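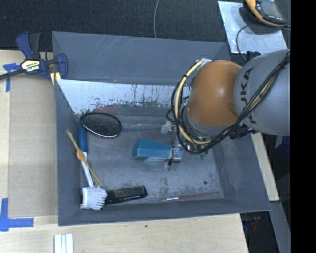 Storage unit break-ins at Ó Briain, does the police version add up?

Forum: Stestthorpe Local > Crime and Courts

gravelpit_gus
Original post

Has anybody else read the department's write-up on the Ó Briain Storage break-ins? It says officers were called at 6 a.m. for a report of cut locks, that "several" units had been entered, and that the suspect is believed to have acted alone and left on foot through the back fence.

On foot. With a riding mower and a chest freezer, if the neighbors in the next row over are telling the truth about what they lost. I rent in the back row. My lock was cut but my unit is all boxes of tax papers and old curtains, so I guess I got passed over.

I'm not saying there's a conspiracy. I'm saying somebody typed that up without walking to the back fence. There's a drainage ditch behind it, and on the other side of the ditch is 200 feet of blackberry before you get to Flerevham Road. Go carry a freezer through that and let me know.

tidewrack
Re: Storage unit break-ins at Ó Briain

"Left on foot" could just mean the last time they left. Those reports are written off whatever the first caller said. I wouldn't read much into it.

My bigger question is the gate. You need a code to drive in. There's a log of every code. So which code got used that night?

gravelpit_gus
Re: Storage unit break-ins at Ó Briain

I asked the office that. The answer was "the police have that information." I asked the police and they told me to talk to the property owner. Round and round.

marmalade_cat_mom
Re: Storage unit break-ins at Ó Briain

Mine was one of the ones they emptied. Unit 903. I lost a table saw, my late father's tackle boxes and two bikes. The officer was polite and gave me a case number and a form to list everything, and I haven't had a call since. I've left two messages.

I do want to push back a little on the first post, because the officer who came out to me did walk the fence. I watched him do it. He took pictures of the ground on our side. Whether any of that made it into the write-up is another matter.

gravelpit_gus
Re: Storage unit break-ins at Ó Briain

Fair enough, I take back the part about nobody walking it. Then I'd like to know why the write-up still says what it says.

hollowaxle
Re: Storage unit break-ins at Ó Briain

You all are treating a three-paragraph press summary like it's the case file. It isn't. The incident report is a separate thing and you can request it. There's a form at the records window. If the case is open they'll black out half of it, but the times and the property list should be there.

Also, on the mower. Did anyone see it in the unit that week? I'm not calling your neighbor a liar. I worked claims for a long time, though, and every break-in I ever handled had a mower in it.

marmalade_cat_mom
Re: Storage unit break-ins at Ó Briain

That's a pretty ugly thing to say to people who got robbed.

hollowaxle
Re: Storage unit break-ins at Ó Briain

Burglarized. Robbery is when it's taken from you in person. And I said I wasn't calling anyone a liar. I'm saying if we're going to be picky about the police story we should be just as picky about the other stories.

tidewrack
Re: Storage unit break-ins at Ó Briain

Can we get back to the gate? And the cameras. There's a big yellow sign out front that says the lot is monitored by Balora. When I signed my lease the manager made a point of it. I pay extra every month for that. What did the cameras get?

nine_volt
Re: Storage unit break-ins at Ó Briain

Nothing, would be my bet. I had a unit there until December and the camera on the back row was pointing at the sky the whole time I rented. I mentioned it twice at the desk. They said they'd put in a ticket.

Balora might be doing a fine job with the cameras that work. I don't know, I never dealt with them. But a sign isn't a recording.

gravelpit_gus
Re: Storage unit break-ins at Ó Briain

The write-up says "video is being reviewed." It doesn't say video of what. Could be the front office. Could be the soda machine.

nine_volt
Re: Storage unit break-ins at Ó Briain

For those of you filing on homeowners or renters insurance, read the off-premises part before you get your hopes up. When my truck got broken into I had a $900 loss and an $800 deductible. I spent two afternoons on paperwork for a hundred bucks and my premium went up anyway. The coverage the storage place sells you is a separate policy with its own limits, and theirs wanted proof of forced entry. So keep your cut lock. Don't throw it out.

marmalade_cat_mom
Re: Storage unit break-ins at Ó Briain

The officer took mine. Should I have a receipt for it?

hollowaxle
Re: Storage unit break-ins at Ó Briain

Yes. Ask for the property receipt by case number. If it was logged as evidence there's a sheet. If there's no sheet, I'd want to know where the lock is.

See, I can be suspicious of both sides.

tidewrack
Re: Storage unit break-ins at Ó Briain

Went by the office this afternoon. The manager says one person has been "identified" and wouldn't say more. The desk officer in town says no arrest has been made and nobody has been named. Those could both be true, I suppose. The manager also told me the gate log is kept for 30 days and then writes over itself, so if anybody is going to ask for it they should do it in writing, and soon.

Edit: I asked him to put the 30 days in an email. He said he'd have to check on the number. So treat it as unknown.

gravelpit_gus
Re: Storage unit break-ins at Ó Briain

So he didn't know it until he had to sign it. Sounds right.

I put in the records request for the incident report. The clerk was nice about it and stamped my copy. I also mailed a letter to Ó Briain asking them to hold on to the log and whatever video they've got. No idea if a tenant letter carries any weight. I'd bet against it, but the stamp was cheap.

nine_volt
Re: Storage unit break-ins at Ó Briain

Did you send it certified?

gravelpit_gus
Re: Storage unit break-ins at Ó Briain

No. Going back tomorrow to send another one.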